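Classic car tour: my pre-departure checklist, with comments

Last gone over June 27, 2025, the evening before the Bezerra hill loop

I drive the lead car on our little touring weeks and I also do the checks, so this list has grown a bit wild over the years. It started as one side of paper. People who come on the tours kept asking for a copy (mostly so they could do the same with their own old cars at home), so I've typed it up with my scribbles left in. Ticks mean done, "watch" means I'm happy to drive it but I'll look again at lunch, and "no" means the car stays put.

The car this time is the Sarkach two-seater, the cream one. 1,452 miles since its last full service, which is nothing for a modern car and quite a lot for this old girl!

1. Tyres: tick
All four checked cold, before anyone had so much as rolled it out of the garage. Tread is good across the whole width and there's no cracking on the side walls. I also run my hand round the inside edge of each one, where you can't see, and yes, you get filthy doing it. The spare had gone soft again. Pumped it up, and it needs a new valve before December when the car goes into storage.

2. Wheels and wheel nuts: tick
Done with the torque wrench, not with my foot on a bar like I used to. The Bezerra road is all hairpins and it works the nuts hard, so they get checked again at the top, coffee stop or no coffee stop.

3. Brakes: watch
Pedal feels firm and the car pulls up straight. There's a faint squeal from the rear left at walking pace, which I think is dust, but I've written it down so I can't pretend I didn't hear it. Handbrake holds on the garage ramp. Fluid is up to the line and a decent colour.

If you're driving one of these for the first time, please leave yourself loads more room than you would at home. They stop perfectly well, they just like a bit of notice. 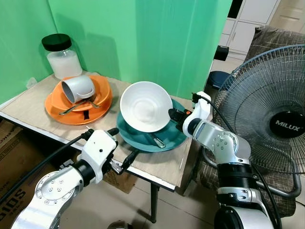 4. Steering: tick
A small amount of play at the wheel, same as last year, well within what I'd accept. No knocking over the kerb. Grease nipples done, gloves ruined.

5. Oil, water and leaks: tick
Oil topped up by a splash. I slid a sheet of cardboard under the engine overnight and found 2 drips, both from the place it always drips from. For a car this age I call that dry. The coolant is fresh and the hoses are firm when squeezed, and the clip I moaned about on the last list has been swapped.

6. Cooling in slow traffic: watch
The climb doesn't bother this engine half as much as crawling through Bumier on market morning does. I let it idle on the drive until the needle settled, then gave it longer, and it stayed where it should. Fan belt is tight with no shiny patches. I'd still rather we went through town early, so breakfast is moving forward and I'm sorry, I know, I like the pastries too. 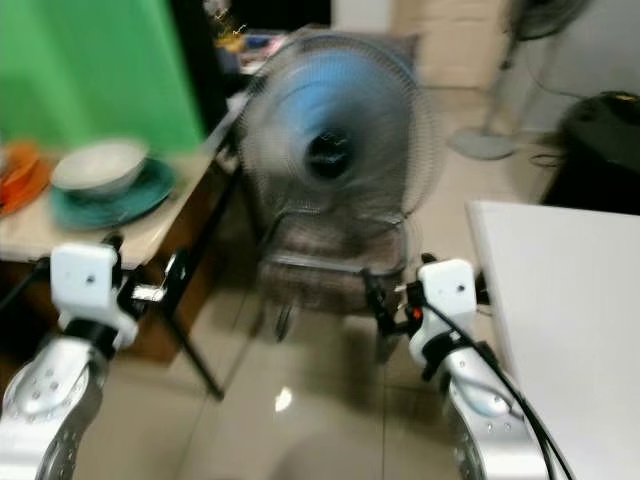 Fan running.

7. Lights, horn and wipers: tick
Headlamps, brake lights and indicators all working, and the horn is louder than it has any right to be. One wiper leaves a smear right at eye level for tall drivers. New blade ordered. The tunnel before Bezerra is properly dark, so dipped beams go on at the first bend and stay on until everybody is out.

8. Seat belts and seats: tick
Lap belts, both sides, pulled hard and clicked a good few times. The driver's seat runner was sticking and I really don't want it letting go halfway round a bend, so it's been cleaned, oiled, and shoved back and forth until I was sure of it. Cushions are allowed if you're short, but please sit on one with the engine off first and see if you can still press the clutch all the way down.

9. Fuel: tick
Full to the brim. The gauge is more of a mood than a measurement, so I go by distance and fill up at every lunch stop. No spare cans in the boot, please. Anyone who packs one will be asked to unpack it.

10. Emergency kit: tick
Extinguisher in date and clipped down behind the passenger seat. Warning triangle, bright vests, first aid bag, tow rope, torch. The torch batteries were flat, as they are every single time, and I've now put new ones in a bag next to it as well.

11. Paperwork and route notes: tick
Log book, insurance, breakdown number, a copy of everyone's licence. I print the Skillia route sheets too, because phones lose signal past the lake and the paper ones don't. We drive 344 km over the week and the longest day is the last.

12. Short test drive: tick
Out to the crossroads and back, never above 40, windows down and no chatting. I listen for anything new. Heard the squeal from item 3, plus a rattle that was my own sunglasses in the door pocket.

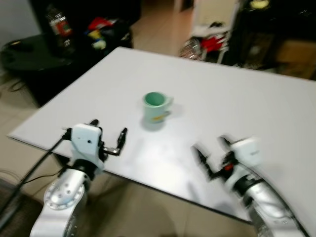
Can I bring my own helmet for the track morning?
Please do, as long as it fits snugly and has never been dropped. I'll look it over with you at sign-in, and if I don't like the strap or the shell you can borrow one of ours for nothing.

Still to do before we set off: new valve for the spare, wiper blade if it turns up, a second look at that rear left brake, and find the other driving glove.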